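Normas internas antes da máquina: a Gostura revê as regras para o trabalho com braços robóticos

Entrevista a Deolinda Pacheco, responsável pela área de normas e boas práticas

19 de setembro de 2023

A Gostura publicou a segunda edição do seu código de boas práticas para células de manipulação robótica de bancada. O documento aplica-se a todas as equipas que operam braços com garra e câmara no pulso, tanto nas instalações próprias como nas dos parceiros Dernham e Bodamon, e substitui a edição que vigorava desde fevereiro. Deolinda Pacheco coordenou a revisão e recebeu-nos para explicar o que muda, o que se mantém e as matérias que ficaram por resolver.

O código tem 40 cláusulas, das quais 12 são inteiramente novas. A maior parte das novidades diz respeito à preparação do posto de trabalho e ao registo das sessões, dois temas que a primeira edição tratava em poucas linhas. “A primeira edição foi escrita por pessoas que conheciam muito bem o equipamento e que, por isso, deixaram muita coisa subentendida”, afirma Deolinda Pacheco. “Quando o código passou a ser lido por equipas recém-constituídas, verificámos que a mesma frase dava origem a três procedimentos distintos. Um código que admite três leituras não cumpre a sua função.”

A responsável sublinha que o documento não se sobrepõe à legislação em vigor nem às instruções dos fabricantes. Em caso de divergência, prevalece sempre a exigência mais restritiva. Essa regra, que figura na cláusula de abertura, foi mantida sem alterações. “Foi a única cláusula que ninguém propôs modificar. Recebemos comentários sobre todas as outras, incluindo a das definições.”

As definições ocuparam, de resto, uma parte considerável dos trabalhos. Termos como “tentativa”, “sessão” e “intervenção” eram usados com sentidos diferentes consoante a equipa. Para a Dernham, uma tentativa começava com o primeiro movimento do braço; para a Gostura, com a autorização do operador. A diferença parece pequena, mas altera o momento a partir do qual ninguém pode aproximar as mãos da bancada. Prevaleceu a segunda leitura. “Entre a autorização e o primeiro movimento decorre um intervalo em que o braço está imóvel e já comandado. É precisamente nesse intervalo que as pessoas se lembram de corrigir a posição de um objeto”, observa.

Uma bancada sem objetos alheios à tarefa

O capítulo sobre a preparação do posto é o mais extenso da nova edição. Estabelece que a superfície de trabalho deve conter apenas os objetos previstos na ficha da tarefa e que qualquer outro artigo, incluindo ferramentas, canetas e cabos soltos, deve ser retirado antes da autorização. A verificação é visual e cabe ao operador, que a confirma por escrito.

Interrogada sobre a necessidade de formalizar um gesto aparentemente tão simples, Deolinda Pacheco responde que a simplicidade é enganadora. “Uma chave deixada a um canto da mesa não incomoda quem está de pé a olhar para ela. Pode incomodar bastante um braço que desce num ângulo que o operador não antecipou. E prejudica o registo, porque quem mais tarde consultar a sessão não saberá se aquele objeto fazia parte da tarefa.”

O código recomenda igualmente que se comece por tarefas com um único objeto, leve e sem arestas cortantes, antes de se passar a conjuntos mais complexos. Um apagador de quadro branco, por exemplo, satisfaz esses requisitos. A ficha deve indicar a orientação inicial admitida e a zona da bancada em que o objeto pode ser colocado, sem exigir que ocupe sempre o mesmo ponto. 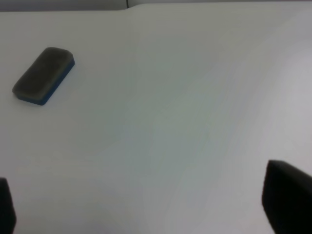
“A variação da posição inicial é desejável e está prevista”, prossegue a responsável. “O que o código não aceita é a variação não declarada. Se a ficha diz que o objeto pode ficar em qualquer ponto da metade mais afastada da garra, todos sabem com o que contam. Se a ficha nada diz e cada operador decide por si, deixamos de poder comparar sessões.”

Quanto à iluminação, a nova edição pede luz difusa e estável durante toda a sessão e aconselha a evitar fontes diretas sobre superfícies claras. A proposta inicial fixava um valor mínimo de iluminância, mas o grupo de revisão optou por retirá-lo. As instalações dos parceiros são muito diferentes entre si, explica Deolinda Pacheco, e um número único teria obrigado algumas equipas a obras desproporcionadas em relação ao benefício. Em seu lugar, exige-se uma imagem de referência captada pela câmara do pulso no início de cada sessão, com a garra aberta e a bancada preparada. Se a imagem não permitir distinguir o contorno do objeto, a sessão não se inicia.

O que o registo deve conter

A revisão assentou na análise de 2206 registos de sessão, recolhidos nas três entidades. Em 598 desses registos faltava pelo menos um dos campos obrigatórios, sendo o mais frequente a identificação de quem autorizou o início. Deolinda Pacheco recusa, porém, atribuir as falhas a negligência. “O formulário antigo pedia a autorização na última página. Era preenchido no fim do turno, por vezes por outra pessoa. A falha estava no formulário e foi aí que interviemos.”

O novo modelo de registo cabe numa única página e segue a ordem do trabalho: preparação, autorização, execução, ocorrências e encerramento. A autorização passou a ser nominal e deve ser dada antes de o braço ser energizado. As ocorrências são descritas em texto livre, com indicação da hora e da medida tomada. O grupo ponderou uma lista fechada de categorias e abandonou a ideia depois de um ensaio na Bodamon, onde a categoria “outros” acabou por absorver a maioria das entradas.

Issa Akl, que representou a Dernham no grupo de revisão, considera que a alteração mais importante é a que obriga a conservar os registos das tentativas falhadas nas mesmas condições que os das restantes. “Havia equipas que guardavam apenas as sessões bem-sucedidas. Para efeitos de segurança, são as outras que nos interessam”, declara. “Uma garra que se fecha ao lado do objeto, ou que toca na mesa antes do previsto, fornece informação que não se obtém de outro modo.”

O mesmo responsável reconhece que a medida implica custos de armazenamento e que a Dernham manifestou reservas na fase inicial. A solução encontrada consiste em conservar as imagens completas das tentativas com ocorrência e uma versão reduzida das demais. “Não era a nossa proposta, mas aceitámo-la e está a ser aplicada”, acrescenta.

Pessoas junto da célula

Outro ponto objeto de debate foi a presença de terceiros. A edição anterior limitava-se a recomendar prudência. A nova determina que, durante a execução, apenas o operador e um segundo elemento habilitado podem permanecer no perímetro da célula, e que o dispositivo de paragem deve estar ao alcance imediato do primeiro, sem que este tenha de se deslocar. As visitas são permitidas fora do perímetro e mediante acompanhamento.

“Houve quem considerasse a regra excessiva para braços de pequeno porte, que trabalham devagar e com cargas reduzidas”, admite Deolinda Pacheco. “Compreendo o argumento. Mas a mesma equipa pode operar um braço pequeno de manhã e outro de maior alcance à tarde, e os hábitos transitam de um para o outro. Preferimos uma regra única.”

A paragem de emergência deve ser ensaiada no início de cada turno, e o resultado do ensaio fica inscrito no registo. Após qualquer paragem não planeada, o reinício exige nova verificação da bancada, incluindo a posição do objeto e a abertura da garra, bem como nova autorização nominal. Não se admite a retoma a partir do ponto de interrupção, ainda que o equipamento disponha dessa função.

Sobre a formação, o código prevê um percurso em duas fases. Na primeira, o candidato acompanha sessões conduzidas por um operador habilitado e preenche registos em paralelo, que são depois confrontados com o oficial. Na segunda, conduz ele próprio as sessões, sob supervisão. O programa Mfaume, criado pela Gostura para esse efeito, servirá as três entidades e admitirá candidatos externos mediante inscrição.

Matérias em aberto

Deolinda Pacheco não esconde que alguns assuntos ficaram de fora. O mais delicado é a operação à distância, em que a pessoa que comanda o braço não se encontra na mesma sala. O grupo não chegou a consenso sobre quem deve, nesse caso, conceder a autorização: quem comanda ou quem está presente junto da bancada. Por agora, o código exige as duas assinaturas e remete a questão para uma revisão posterior.

Ficou também por tratar a manutenção dos dedos da garra. As equipas usam materiais e formas diferentes, e os critérios de desgaste variam em conformidade. A Bodamon comprometeu-se a apresentar uma proposta de anexo técnico, que será submetida a consulta antes de integrar o código.

“Pediram-nos um documento definitivo e respondemos que não o saberíamos escrever”, afirma a responsável. “Esta edição será revista quando os registos mostrarem que é necessário. Entretanto, pedimos às equipas que a apliquem tal como está e que nos comuniquem por escrito as dificuldades encontradas, com indicação da cláusula em causa.”

O texto integral do código e o novo modelo de registo podem ser solicitados ao secretariado da área de normas da Gostura. As equipas que ainda utilizem os formulários anteriores devem substituí-los antes da próxima auditoria interna.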